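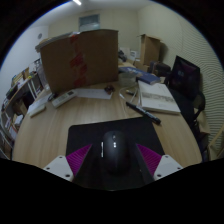

Tidying a desk is the chore I would pay to get rid of, and I don't think any machine on sale can do it yet. Vacuuming a floor is solved, more or less. A desk is a different job. You have a mouse on its pad, a remote, an open book with a marker next to it, a hardcover partway under a clear plastic container, and a big cardboard box taking up the middle. Picking up the mouse is the easy part. The machine has to know the mouse stays where it is, the marker goes in a drawer, and the book is open because I'm reading it. Has anyone here seen a machine do a whole table in a normal house, start to finish, with no one stepping in?

- zawwad

Home Tech Board > General > Robots and Automation > Can they do chores yet?

Last updated: July

benchrat60
No. I work in a packing shop and we have two arms on the line. They do the same carton all day and they do it well. Change the carton and somebody has to come over and set it up again. Your desk is a new carton every day.

Mallska_fan
I disagree with benchrat60. That was true of the older arms. The newer ones learn from people doing the task by hand with the same kind of fingers the robot has. You don't program the carton. You show it the job a lot of times and it copes with small changes.

benchrat60
How many is a lot?

Mallska_fan
Depends on the job. The group I follow used 2,000 runs for putting cups on a rack. After that it handled cups it had not seen before.

benchrat60
So 2,000 tries for one rack. My nephew got it in one and he is 9.

Ismael Amaral
I do repairs for Brandão, mostly conveyors and sorting equipment. Both of you are partly right. The grasping has gotten a lot better. A mouse is a fair test, being smooth and rounded, and ribbed soft pads on the fingers help with that kind of thing. Thin flat stuff is still bad. A sheet of paper lying flat on a table is harder than the mouse. People slide it to the edge and pinch it. A two-finger gripper can be taught that too, but it is slow and it fails often enough that you'd be standing there watching.

zawwad
Paper is most of my problem, so that settles it for me. What about clear plastic? I read that cameras have trouble with it.

Ismael Amaral
They do, less than before. Depth sensors are the ones that really struggle. A book under a clear box could be seen fine and still go wrong when it tries to grab the book straight through the lid.

darkham_dee
I'd be happy with one that only does the cables and the remotes. Why does it have to be the whole table?

zawwad
Because if I have to clear off everything it can't handle first, I've done the chore.

Mallska_fan
You do that for a robot vacuum. You pick up the socks. People still buy them.

darkham_dee
Right, and I still think mine was worth it.

benchrat60
Picking up socks takes me a minute and the vacuum saves me an hour. With a desk it's the other way around. The whole job is 16 minutes if I'm slow.

Ismael Amaral
Speed is where I'd put my doubts too. The last demo I saw in person, at Banley, took the better part of an hour on a small table. It got most of it right. It put a pen in with the forks.

Mallska_fan
That's a labeling problem. Tell it where pens go.

zawwad
Then I'm back to telling it about every item I own. I'll look again next year. If anybody gets one in their house before then, post how it does with loose paper.

- Ziad Awwad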